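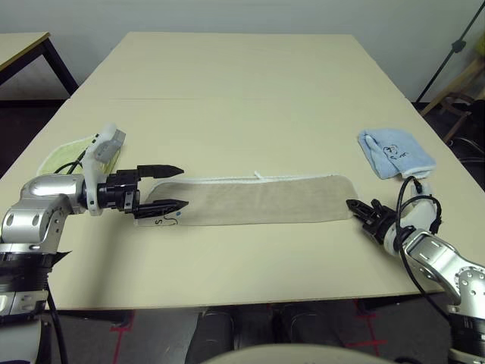
Beach Bag Fixes and Other Things I Do Before We Leave for the Shore

We rent the same little place in Vellham every summer, two blocks back from the water, and over the years I've gotten a bit obsessive about what goes in the beach bag. Part of that is the beach itself. It's a lovely long stretch of sand, but it has rip currents, jellyfish in the warm weeks, and a lifeguard stand that closes at 5 p.m. whether you're done swimming or not. So most of what follows is stuff I do at the kitchen counter the night before, with a cup of tea and the radio on.

Start with vinegar. I decant plain white vinegar into an old squeeze bottle and label it in huge letters, after my brother-in-law put some on his fries and then some more in his iced tea. Whether vinegar helps depends on what stung you. It's recommended for some jellyfish and can make others worse, so ask the lifeguards what's been drifting in that week before you pour it on anybody. Hot water (as hot as you can stand without scalding yourself) is what they tell us to use at our beach, so I also fill a thermos. It's still plenty warm by lunch. I let it cool down in a cup and test it on my own wrist first!

Tweezers go in a toothbrush travel tube so they don't poke through the bag. Mine used to live loose in the side pocket and I found them with my thumb more than once. An old plastic gift card goes in the same tube, for scraping sand off a cut foot or flicking away bits you don't want to touch.

Now, bleeding. I took an evening first aid class in November with a very patient teacher named Maureen Pearce, and the thing that stuck with me was how little fancy gear she carried. Gauze, lots of it, and a clean towel. Press hard, keep pressing, send somebody else to call 911. She also had us practice with a proper tourniquet, and I bought one afterward and put it in the bag - a real one, from a medical supplier, because the cheap copies can snap. Please take a class before you rely on it. I went in thinking I knew how and I had it on upside down.

Keep the gauze dry. Zipper bags are fine for a day or so, but the sand gets into the track and then they never quite close again. I switched to a screw-top peanut butter jar, washed twice and left open on the windowsill until it quit smelling like peanut butter. It holds two rolls of gauze, tape, a pair of gloves and a whistle. I wrapped bright orange duct tape around the lid so the kids can find it when I yell.

About that whistle. Get the kind with no pea inside, since the little ball swells and sticks once it's been soaked in salt water. Rinse it in the sink when you get home. While you're there, rinse your swim goggles, the tweezers and the zippers on everything. For zippers that are already crusty, I soak them in warm water with a spoonful of vinegar for ten minutes, scrub with a toothbrush, then rub the teeth with a candle stub. Works on wetsuits too.

Jewelry comes off and goes in a dish on the kitchen windowsill. Shiny things flash in the water, and the usual shark advice is to leave them at home, along with not swimming at dusk or near people fishing. I don't lie awake about sharks, but I have lost two earrings to the surf, so the dish earns its keep either way. We also stay well clear of the pier. There's always bait in the water there.

For the beach towels, skip the fabric softener. It leaves a coating and they stop soaking anything up, and a towel might be the first thing you grab if somebody's hurt. Half a cup of vinegar in the rinse does fine (yes, I buy it by the gallon).

Last thing, and it's a dull one. Write down where you are. Our beach access paths have numbers on the posts, and I copy ours onto masking tape and stick it inside the bag flap. Ours is 357. The first year I had to call for help, for a neighbor with a bad ankle, I stood there saying "by the blue house" to a dispatcher who had never seen the blue house. The tape curls up by the end of the summer, so I put clear packing tape over it now. The allergy list goes on the same flap, plus my sister's cell.

I go through the whole bag again when we get home. Sunscreen that's separated goes in the trash, wet gauze gets replaced, and the granola bars I forgot about are usually fine.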